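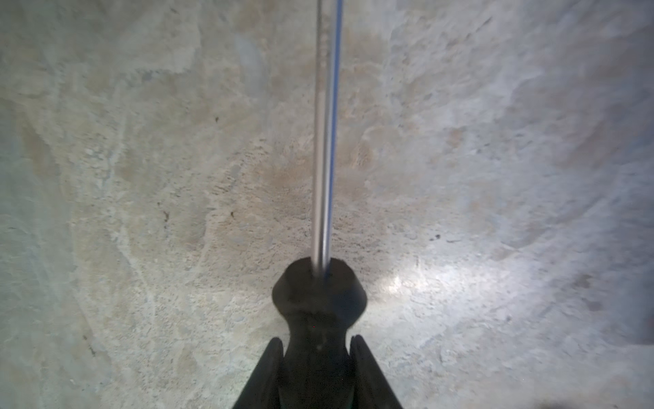 Rivlow wrist kit – bench gallery

The Rivlow kit adds a two-finger gripper and wrist camera to a small arm. Prumska lent us one for 11 days at Tillirthorpe. Both views come from the wrist camera, with hand tools as the test load.

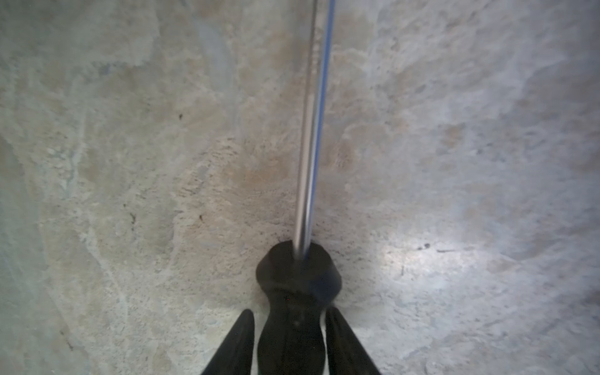
Hammad Janjua
Test technician

Screwdriver held upright by the handle, black fingers either side, shaft running up out of view. Bare concrete gives some glare on the right – exposure is fixed in this version. Fitting took 20 minutes.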